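Unit 4 handout: Evaluating a packaged simulator (Stunano Fallar, classroom license)

Course lead: Špela Obradović. Lab sessions: Jae-hoon Do.

4.1 Scope

Fallar is sold as a simulation package for two-finger grippers. The classroom license covers 17 seats and includes the room generator, the arm controller and the camera module. The contact solver add-on (Yook) is priced separately and is not used in this unit. Treat the package as a purchase under review. Your report goes to a reader who has to decide whether to renew in November.

4.2 Camera placement

The wrist camera is rigidly attached to the gripper. Its pose is therefore set by the arm pose plus one fixed transform, entered in the tool file. Students often edit the arm pose when they meant to edit the transform. Check which file is open before you save. 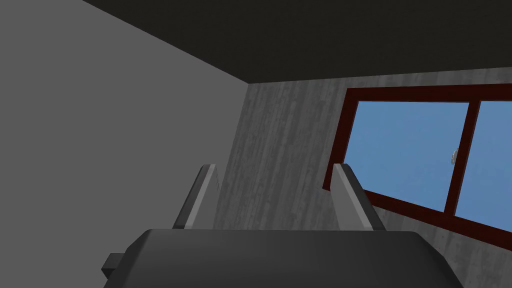 The fixed transform has six values: three offsets in millimeters and three angles in degrees. The angles are applied in the order roll, pitch, yaw. Stunano's manual gives the order correctly in the text and incorrectly in the table of defaults, so use the text. Changing the transform does not require a restart. Changing the lens model does.

4.3 Room generator

Each room is built from a seed. The same seed and the same version number give the same room. Surfaces are drawn from a library of 290 textures, and the generator does not check whether two neighboring surfaces look plausible together. Record the seed with every run. A run without a seed cannot be graded.

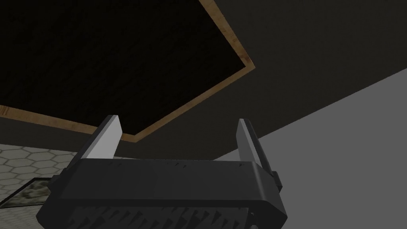 Texture variety should be scored separately from geometry. A room may have simple shapes and still give an image model useful variation, or the reverse. Score each surface class on its own line of the sheet, and judge patterned and plain surfaces separately. The hexagonal floor tile and the mottled rug at lower left are patterned; the lighter gray plane on the right has no texture at all and goes on the plain line. Wood-grain trim counts as patterned even where it is thin. Do not average the lines.

4.4 Run settings

Use 1800 steps per run and leave the controller gains at their defaults. Export at the end of the run only. Mid-run export pauses the controller and shifts the time stamps.

4.5 To hand in

One score sheet per seed, for 13 seeds.
The tool file used, unedited after the last run.
A one-page recommendation: renew, renew with Yook, or drop.

Upload to the Poster folder by 5 p.m. on the due date. Questions about license errors go to Jae-hoon Do; include the seat number and the full error line.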